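Chapter 6

Chemical Permeation and Breakthrough Time

Learning outcomes

After working through this chapter you should be able to define permeation, penetration and degradation; read a breakthrough curve; explain why a permeation class applies to one chemical at one temperature; and set a replacement interval for gloves used in mixed-chemical work.

6.1 Three ways through a barrier

A protective glove can fail in three distinct ways, and the words used for them are often confused in purchasing documents.

Penetration is the bulk flow of a liquid or gas through holes. The holes may be pinholes left by dipping, seams, or tears made in use. Penetration is tested with air or water and is a matter of workmanship and handling.

Degradation is a change in the physical properties of the material after contact with a chemical. The glove may swell, harden, crack or lose puncture resistance. Degradation can often be seen or felt.

Permeation is movement of a chemical through intact material at the molecular level. Molecules are absorbed at the outer surface, diffuse through the film, and are released at the inner surface. A glove may be fully permeated while showing no change in appearance. For this reason permeation data cannot be replaced by inspection.

The three processes interact. A swollen film permeates faster, and a hardened film is more likely to crack and so allow penetration. They are nevertheless measured separately and reported separately.

6.2 The test cell

Permeation is measured in a cell divided by a specimen of the glove material. The challenge chemical is placed on the outer side. A collecting medium, either gas or liquid, passes over the inner side and is analysed at intervals. The quantity of interest is the permeation rate, expressed as mass per unit area per unit time.

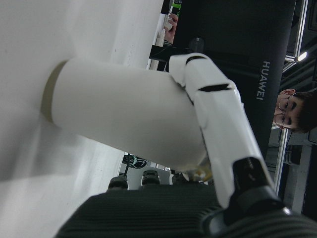

Figure 6.1 White cylinder held by a jointed robotic finger.

Breakthrough time is the interval between first contact and the moment when the permeation rate reaches a stated threshold. It is not the time at which the first molecule arrives. Two laboratories using different thresholds will report different breakthrough times for the same glove, and both may be correct. The threshold must therefore be quoted with the result.

6.3 Thickness and material

For a simple film, breakthrough time rises approximately with the square of thickness. Doubling the thickness of a nitrile film from a given supplier may be expected to increase breakthrough time fourfold, other things being equal. The relationship does not hold between materials. A thin laminate can outlast a much thicker natural rubber glove against a chlorinated solvent.

Thickness also varies within a single glove. Dipped gloves are commonly thinnest at the cuff and thickest at the fingertips. Specimens are normally cut from the palm, and longer gloves require a further set from the cuff area.

6.4 Case study: Prindwood coatings plant

The Prindwood plant used one style of disposable glove, the Silance, for all solvent wiping. A review of stores records found 2,078 pairs issued in October, of which 677 went to the mixing room and 373 to the spray line. The remainder went to general cleaning, where only detergents were handled.

The supplier, Amegashie, provided permeation data for the two main solvents. Against the first, breakthrough was reached after the longest working task. Against the second, it was reached well within a single wiping operation. The plant kept the Silance for detergents and for the first solvent, and moved the second to a Bitidar laminate liner worn beneath an outer glove.

Note that the issue figures alone gave no indication of a problem. Consumption measures how often gloves are changed and says nothing about whether each change came soon enough. Section 6.5 sets out how task time, temperature and re-use are combined to give a replacement interval.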